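4/6/26, Clareck bench, cable handling

OK, writing this down while it's still fresh, because we had the rules argument again at lunch and I'd like the next round to start from something on paper.

Background for whoever reads this later: the Girmont checklist we inherited was written for a fixed cell. Big fence, light curtain, one arm doing one thing all day. It's a fine list! I have nothing against the list. But half of it makes no sense for a bench where we change the rack setup every couple of hours and somebody has to reach in to reseat a plug (usually me), and the half that does make sense gets skipped because it's buried between the fence items. So in March I started my own version on the back of the run sheets, and this is me typing it up properly.

What I think we keep, word for word:

Hands out before enable. Say it out loud, wait for the answer, then enable. I know it feels silly when there are only two of us. Do it anyway.

Low speed for anything new. New rack position, new cable, new grip, new person at the pendant, all of that counts as new. We go to 14 percent and stay there until we have three clean passes. I've been guilty of bumping it up after one good pass and so has everybody else on the Eltari work.

Stop button within arm's reach of the person watching, and the person watching isn't also typing. This one got broken twice last month, both times by people who were "just fixing a line."

What I want to add:

Cable slack gets checked at the far end of the reach, with the arm parked there. Checking it at home position tells you nothing. I lost most of an afternoon in run 63 to a lead that was perfectly happy at home and tight as a fiddle string when the wrist rolled over. Same goes for the leads on the arm itself. Tug each clip before the first run, and again if anyone has touched the mount.

Rack stays off mains for insertion work unless the test really needs live ports. If it does need them, write LIVE on the run sheet in letters you can read from the door. A little light on a tray or a switch is no substitute for the sheet, and I don't want to hear "but the light was on" ever again.

Nothing loose on the floor on the approach side. Coiled leads go on the hook when the day's setup is done, and yes, I'm the worst offender here.

Force limit written down next to the speed, every time. The Manole people log theirs per connector and I'm jealous of how easy it is to look up an old run in their book. Ours says "same as before" for pages and pages. Same as before WHEN? I went digging for the setting we used on run 103 and gave up.
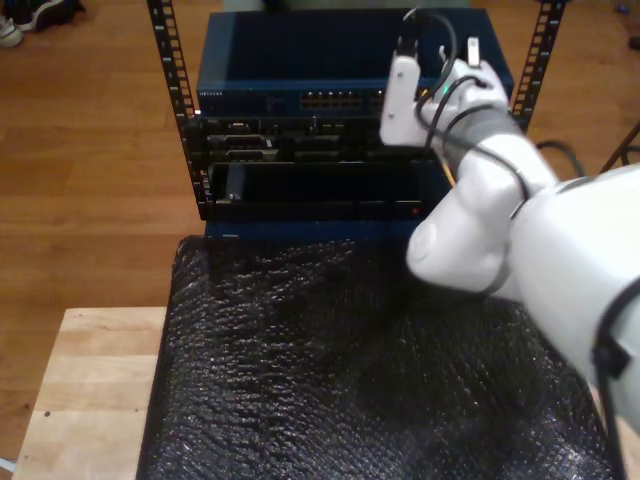
Connector in hand at the top of the rack, bubble wrap down on the bench.

The bubble wrap should go in the rules too, I think. I like having something soft under the rack, but it slides on a bare tabletop if you lean on it, so my proposal is to tape the corners and nudge the rack by hand before enabling. If it shifts, tape it again. Hard no on stacking a second sheet, we tried that and the rack rocked.

Still open: who signs off when the grip program changes but the speed and force don't? My vote is a fresh set of low speed passes, no signature. The old list wants a full form for it (form 3684, the long one) and I can't see us filling that in up to 14 times a day. Asked for a yes or no on this before we move to the deeper tray.

Next: redo the run sheet so speed, force and LIVE sit on the top line. Print a stack. Buy more tape.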